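Talks > Allotment evenings > Speaker notes
3 min read

Lawns – what to do with a tired one. Waltham hall, Saturday, 7.30 start.

Thank Anikó Hegedűs for the invite. Mention tea at the back. Don't go over like last time at Fadmont.

Start with the question: who mowed this week? Hands up. Then who sharpened the blade this year? Fewer hands. Blunt blade tears the grass, tips go brown, people blame the weather and buy feed. File, bench vice, ten minutes.

Height next. Most people cut far too short. Never take more than a third off in one go. If you've been away and it's long, do it in two cuts, few days apart. Leave it longer in a dry spell.

Clippings – leave them if they're short and dry. Box off, spread thin. Somebody will ask about thatch, say clippings don't cause much of it, it's mostly old stems and roots. 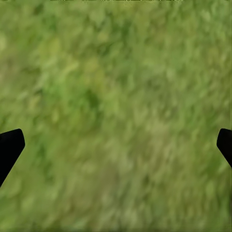
Change direction each time you mow. Up and down one week, across the next. Grass that's always pushed the same way starts to lie flat and the mower just rides over the top. Rake it up lightly before you cut if its really bad.

Moss. Slow down here, they'll want to write. Moss killer on its own is a waste of money if the ground is shady and squashed. Fork it first, 80 mm deep, wiggle, move on. Sand only on heavy clay. Tell the Molta Road story (200 holes by hand, then it rained for a week, keep it short).

Seed: early autumn best, spring second. Scratch the surface, sow, tread it in, keep teh birds off. Water little and often until it's up, then less often and more of it.

Bare bit under the tree – don't fight it. Bulbs, bark, a bench.

Questions. If it's moles again, pass to Mrs Sjögren, she's in the second row. Raffle before 9. Get projector lead back from the kitchen.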